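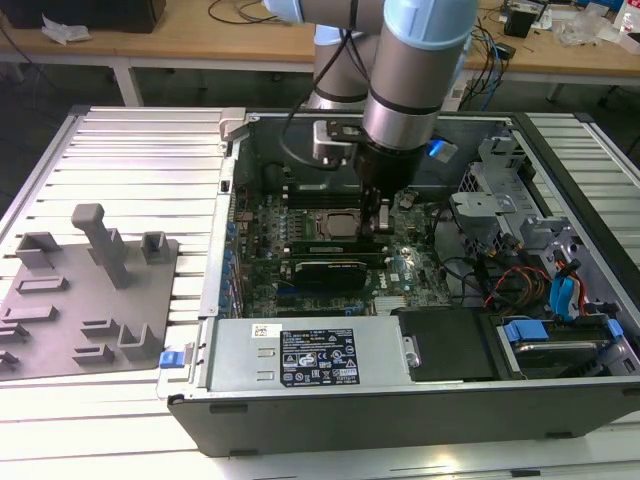 About Flelwood

Flelwood repairs, rebuilds and resells desktop computers. We work on towers only. Laptops, tablets and phones go to other shops, and we are happy to suggest one.

The business was started by Morven Pringle and Fraser Rutherford, who met while looking after the computers of a school district. Every summer the district cleared out machines that were a few years old, and many of them had one bad part. Morven began buying them by the pallet and sorting them in a rented garage. Fraser joined her the following May, and the two of them moved into the present shop on Moncrieff Street when the garage filled up.

What we do

Most of our work falls under repair. A customer brings in a tower that won't start, shuts down under load or makes a noise it didn't make before. We lay the case on its side, take off the side panel and look at the board before anything is plugged in. Swollen capacitors, scorched connectors and a fan packed with dust can all be found by eye, and finding them first saves time on the bench. After that we test the power supply, the memory and the drives, in that order.

We charge a flat $30 to look at a machine. If you go ahead with the repair, the $30 comes off the bill. If you don't, you get the tower back closed up, with a written note of what we found.

Rebuilds are the other half of the shop. We buy retired office towers, strip them to the board and put back what is worth keeping. The cooler comes off, the old thermal paste is cleaned away and fresh paste goes on before the cooler is refitted. Expansion cards are pulled, cleaned at the contacts and reseated. Drives are wiped or, when they fail a test, destroyed. A finished machine runs for 20 hours on the test shelf before it gets a price tag.

Parts are the third thing we sell. Drive cages, brackets, slot covers, heatsinks and latches are hard to find once a maker stops stocking them, and a missing plastic latch can keep a good case from closing. We hold on to these when we break down a machine that can't be saved. They are kept in labeled drawers behind the counter. Ask, and bring the old one with you if you have it.

How we work

Each tower that comes in gets a paper ticket, and the ticket stays with it until it leaves. Screws go into a tray with the same number. One tower is open on a bench at a time, so parts from two customers don't end up side by side. Benches are cleared at the end of the day.

We don't replace a part that still passes its test. If a customer wants a faster processor or more memory, we'll check first that the board supports it – some older boards won't, and it is better to know before paying for the chip.

Repairs and rebuilt machines carry a warranty of 3 months on parts and labor. It doesn't cover spills, or cases that have been opened since they left us.

The Ilus program

Ilus is our program for schools and community groups. An organization tells us what it needs the computers for, and we put together a matched set from the rebuild stock so that every machine takes the same memory and the same power supply. That makes them easier to look after later. We placed 163 towers through Ilus in our last business year. Groups pay for parts and delivery, and labor is free.

Fraser runs Ilus and also teaches the Wokau evening class, a beginner's course in taking a desktop apart and putting it back together. Students work on scrap machines. They learn to name the parts, handle a processor by its edges, seat a card properly and route the cables so the side panel closes. No experience is needed, and tools are provided. The next dates are on the notice board in the shop.

Donating a computer

We accept desktop towers in any condition, with or without drives. Please remove your own cables and anything taped to the case. Monitors and printers can't be accepted – the county recycling center takes both. Drives left inside a donated machine are wiped before reuse, and you can ask for a certificate at the counter.

Visiting us

Drop-offs don't need an appointment. Come to the side door on Moncrieff Street if you have more than one tower, as there is a ramp and a cart. For Ilus requests, ask for Fraser. For repairs and parts, ask for Morven.

Page last updated 29 June 2020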